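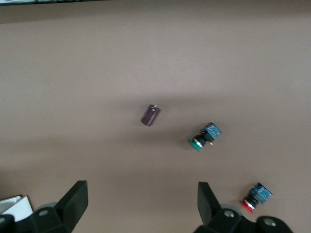
Questions I get about the Skundau lighthouse walk

I've been posting my walks here for a while now, and the one that fills my inbox is the loop from Clulitz out to the old light at Skundau and back along the cliffs. I answer the same things over and over (happily!), so I've put them on one page.

Where does the walk start?

At the harbor in Clulitz, by the fish stalls. There's a yellow post with a lighthouse painted on it, and you follow those posts most of the way. The posts stop at the Teuber farm, start again after the second gate, and I have walked straight past that second gate more than once while talking. Keep the stone wall on your left and you'll be fine.

How long does it take?

I take the whole morning, but I stop for every bird and every bench. My sister did it without me and was back before her coffee place had finished serving breakfast. If you like taking pictures, pack a lunch.

Can you go up the lighthouse?

Yes, on Monday afternoons from March until the fall. There are 48 steps, the last few more of a ladder than a staircase, and you come out on a little balcony with a railing that reaches my waist. The view goes all the way to Stadetti on a clear day. I've had one clear day. The other times I got fog, and I liked the fog pictures better, to be fair.

What is the big iron ring in the rock below the light?

This is the question I had myself on my first visit! I stood there making up stories about giants tying up their boats. Then I found the sign, which is on the other side of the boathouse where hardly anyone coming from Clulitz would look. The ring was for the supply boat. There was no landing place here, so the boat was held off the rocks on two ropes while the oil and flour were swung ashore in a net. The keeper's family got their mail the same way, and the sign says one winter they went so long without a delivery that they burned the spare oars for heat.

Who was Blažena Kadlec? Her name is on the bench.

She was the last keeper's daughter, and she painted. Small watercolors mostly, of the sea from the kitchen window, the same view again and again in every kind of weather. She's said to have made 1000 of them. A few hang in the reading room of the library in Clulitz, to the left of the newspapers, and you can just walk in and look. My favorite is nearly all gray with one tiny red boat in it. The bench is where she used to sit once the light went automatic and the family moved down into town. Sit there around sunset if you can, it's lovely.

Is it OK to bring a dog?

On the cliffs, yes, on a leash. The Teuber fields have sheep in them for much of the year, and the farmer is friendly but he means it about the leash. Dogs can't go up the tower, which I think most dogs would agree with once they saw the ladder.

Are there restrooms? Coffee?

Restrooms at the harbor only. Coffee, also at the harbor, and there's a hatch in the side of the boathouse at Skundau where they sell waffles on the days the tower is open. Bring cash. I forgot cash last time and had to stand there smelling waffles, and I'm still a bit sore about it.

Can I get there by bus?

The number 2 bus runs from Stadetti to Clulitz harbor. Check the return times before you set out, the last one leaves earlier than you'd think, and the shelter has a leaky roof.

What shoes should I wear?

Boots if it has rained. The stretch below the second gate turns into a stream, with stepping stones somebody put in who had much longer legs than me. In dry weather I just go in sneakers.

May I use your photos?

For your own blog or a school project, sure, just put my blog's name next to them and send me the link, I love seeing where they end up. For anything you're selling, write to me first please.

Will you post more from Skundau?

Oh yes. I still have a whole batch from the cliffs to sort through, plus the old fog bell, which needs a post of its own. I'm also trying to find out what the white stones on the north side were for. The library didn't know. If you do, leave me a comment!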